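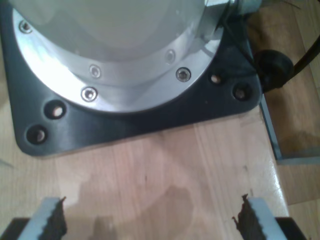 Attachment 1: the plate on the table, with the open holes

Cekside Customer Support
Ticket 214
Subject: Plate moves on Randen table top, holes do not meet the inserts
Product: Randen work table, light wood top, 28 mm
Opened by: Ilari Huttunen, Flustville
Handled by: Sointu Leinonen
Priority: normal
Status: closed
Opened: Fri 26 August

Ilari Huttunen wrote:

Good morning,

We have a Randen table in our workroom in Flustville. On the table stands a dark gray mounting plate with rounded corners, and the arm is bolted on this plate. The plate is held to the table only with two clamps at the back edge of the top. When there is movement above, the plate makes a small turn on the wood. It is not much, but after one day of work I can see it, because I drew a pencil line on the wood along the left edge of the plate and in the evening the plate does not follow the line any more.

I wanted to put proper screws through the holes of the plate. The holes are countersunk and round. Under them there is only wood. The table has threaded inserts from the factory, but they come out in other places, under the plate, so they are of no help to me.

My questions are these:

1. Can I drill new holes in the table top without losing the guarantee?
2. Do you have a different top where the inserts are in the right places?
3. Is there some mat or film that I can put between the plate and the wood for now?

I tightened the clamps more, but then they began to make marks in the underside of the table, so I stopped.

With kind regards,
Ilari Huttunen

Sointu Leinonen (Support) wrote:

Hello Ilari,

Thank you for the clear message. Before I say anything about drilling, please check a few things for me.

Is the top itself firm on the frame? Put one hand on the front corner of the top and the other hand on the leg below it, and push sideways. If you feel that the wood moves and the leg does not, then the screws between top and frame are loose, and this would give a similar result on your pencil line.

Is the surface under the plate oiled, lacquered or untreated? We sold the Randen in all of these.

What is the hole diameter in the plate, measured at the narrow part and not at the wide countersunk part?

Please do not tighten the clamps more. You did right to stop.

Best regards,
Sointu Leinonen
Cekside Customer Support

Ilari Huttunen wrote:

Hello Sointu,

I made the checks in the order you gave them.

Top and frame: the front left corner was loose. I could feel it with the hand, and when I looked from below, one of the screws turned with the fingers. The other corners were good. I tightened this one with the key that came with the table. Then I drew a new pencil line and we worked the whole afternoon. The plate still moved, but less. So it was a part of the problem and not all of it.

Surface: I believe lacquered. A drop of water stays on it as a ball and leaves no dark place. The plate is quite smooth too, so it is one smooth thing on another smooth thing.

Hole diameter: I do not have a good answer. My caliper does not go in well, because the arm is over it and the handle of the caliper touches the metal ring. The hole nearest to the ring on the left side is the worst. The ones nearer to the corners I can reach better. I will try with drill bits and find which one goes in.

One more thing that I noticed. The cable side is on the right, and there is a round black piece there partly over the edge of the plate. I must keep this free, so please do not advise me a frame or a wooden border that goes tight along the right side.

Ilari

Ilari Huttunen wrote:

I forgot one thing in my last message. I have looked in the box of parts which came with the table, and there is a bag from Lahtinen with screws in it. They have flat heads with a cone below. Are these meant for the inserts in the table? There is no paper in the bag.

Ilari

Sointu Leinonen (Support) wrote:

Hello Ilari,

Good that you found the loose corner. Please tighten it again after a week. The wood settles a little under a new screw pressure, and it is normal that the second tightening still takes a small turn.

The Lahtinen bag: yes, these are for the factory inserts. They are machine screws, so please do not try to drive them into bare wood. They will go in with force and they will feel tight, but the thread is too fine and it will pull out. If you add new inserts, the same screws can be used, on the condition that they pass through your plate and the head sits well in the countersink. The head must be level with the plate or a little lower.

Now your three questions.

Drilling: you may drill the top. The guarantee on the frame and legs stays as it is. The guarantee on the top then covers everything except damage that starts from the new holes. I have written this on the ticket, so you can refer to it later.

Different top: we have no Randen top with another insert pattern in stock. We can make one from a drawing, but the waiting time is until January and I think you do not want to wait so long.

Mat: a thin rubber mat helps against turning, but it also lets the plate tip a little, because rubber is soft. For a heavy thing that moves I would not use it as the final solution. For a few days it is fine.

My suggestion is that you put new inserts in the top. The top is 28 mm thick. Drill for the inserts to 14 mm deep and no more. Put a piece of tape around the drill bit to mark the depth.

Please measure the holes first, and check also that no hole comes over the steel rail of the frame. You can see the rail if you look from below.

Sointu

Ilari Huttunen wrote:

Hello,

Now I have the results.

The Lahtinen screw goes through the holes near the corners of the plate without force and falls down until the head stops it. The head sits a little lower than the plate. It looks correct to me. In the holes nearer to the ring I could also put the screw in, but for the one at the left there is very little place to turn the key, as the ring curves just over there. A long key will not stand upright. I have a short key that may fit if I turn it a small piece at a time.

The rail: I looked from below with a lamp. The rail goes along the front and the back of the top and the plate is between them, so the drill will not meet steel.

I have one worry. If I mark through the holes with a pencil, the mark will not be in the exact middle of the hole, because the pencil leans to one side. With a countersunk screw this is a problem, for the cone will pull the plate to the side or it will not go down fully. How do you mark this in your workshop?

Ilari

Sointu Leinonen (Support) wrote:

Hello Ilari,

You are right about the pencil. In the workshop we use a transfer punch, a steel pin with a small point in the middle, which fills the hole. One light knock with a hammer is enough. If you have none, use a drill bit that fits the hole closely, turn it with the fingers only, and let it scratch the lacquer. Then lift away the plate and drill in the middle of the scratched circle.

Please do not drill through the plate as if it was a guide. Wood dust collects in the countersink, and the drill can make the hole in the plate wider.

Before you mark, put the plate exactly where you want it and tighten the clamps gently, with a flat piece of wood under each clamp foot. This also saves the underside of the table.

When the plate is lifted away, have two people and put it on a blanket on the floor. The screws in the aluminum ring should be left alone. They have nothing to do with the table, and I cannot advise you on them.

After drilling, put a little wax on the outside thread of the insert and screw it in slowly until it is just below the surface of the wood. If it stands above the surface, the plate will rock on it. I will send you a bag of inserts by post today, without cost. The loose corner should have been tight when the table left us.

Sointu

Ilari Huttunen wrote:

Hello Sointu,

The inserts came and the work is done. I write down what I did, maybe it is useful for another customer.

I used the drill bit for marking, as you described. It made a clean ring in the lacquer. I drilled with tape on the bit. In one hole the lacquer chipped at the edge, but the chip is smaller than the plate and will be hidden. For the other holes I first cut the lacquer with a knife around the mark, and then it did not chip.

One insert went in crooked. I turned it out again and put it in from the beginning, with more wax, and held a small square beside the key. It is straight now. The wood in this hole is perhaps a little weaker than in the others, but the insert does not turn when I tighten the screw.

The screws go in by hand for the first turns. The one at the left near the ring took a long time with the short key. I tightened all of them a little, going from one side to the other, and then again more firmly. The clamps are taken away and I have the back edge of the table free, where I can now put the notebook.

The new pencil line has been there for four working days. The plate is still on it.

The old marks of the clamps on the underside remain, but they are not deep and I do not ask for anything for them.

Thank you for your patience with my many questions.

Ilari Huttunen

Sointu Leinonen (Support) wrote:

Hello Ilari,

Very good to read. I have added your note about cutting the lacquer with a knife to our instruction for extra inserts, and the agreement about the drilled top is saved with your order.

If the crooked insert becomes loose later, take it out, glue a round piece of hardwood in the hole, let it dry overnight and drill again. Write to the same ticket number and it will open again by itself.

Please remember the front left corner next week.

Sointu Leinonen
Cekside Customer Support

Status changed to: closed
Cause: loose top screw at front left corner; plate held by clamps only on lacquered surface
Solution: corner tightened, new inserts fitted under the plate holes, Lahtinen flat head screws used
Parts sent: inserts, 1 bag, no charge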